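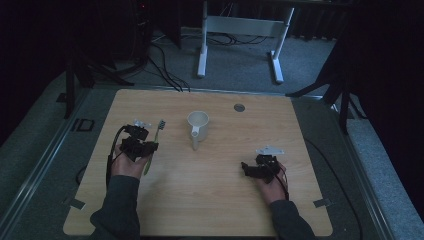
Kalliopi Đorđević wrote in after my last column to ask whether any extras policy was worth the money for someone who only ever sees a dentist, and if so, could I please review one properly instead of moaning about premiums in general. Fair enough! I've been with Plorkumell on their Dindeck extras cover since August, so I finally have enough receipts to do it.

First, the price. I pay $408 a year for a single adult, hospital cover not included. My old policy with Merrick was a bit cheaper but it capped general dental so low that one filling used up most of it, and I was paying for remedial massage I never had.

With Dindeck you get two check-ups and cleans a year with no gap if you go to a dentist on their list, and the list is a decent one. There are 12 practices within a bus ride of my place in Zerninstead, including the one I already went to, so I didn't have to break in a new dentist (I'm a nervous patient and this mattered to me more than the price, to be frank).

Claiming is where I got really keen on it. You swipe your card at the desk and the rebate comes off then and there. The one time the terminal was down I put the receipt through on the app while I waited for the tram, and the money was in my account the next week. I had a crown done in November, and between the major dental benefit and what was left of my general limit I got $348 back. Still an ouch of a bill, but a much smaller ouch.

Now the grumbles. There's a waiting period on major dental, which I only skipped by transferring from an equivalent level of cover, so get your clearance certificate from the old fund early. Mine took over 5 weeks and two phone calls. Orthodontics is barely worth mentioning. Optical will cover a plain pair of glasses and not much else, and my friend Teodora Janevski, with her progressives, was out of pocket by a fair bit.

The phone line is good once you get a person. Ring before nine. The member statement is also written in plain English and shows what you've got left under each limit, which Merrick never managed in all the years I was there.

Would I renew? Yes, happily. If you go to the dentist twice a year and now and then need something bigger, it's a great little policy. If it's mostly glasses or braces you're after, get quotes elsewhere first and check the annual limits before the monthly price.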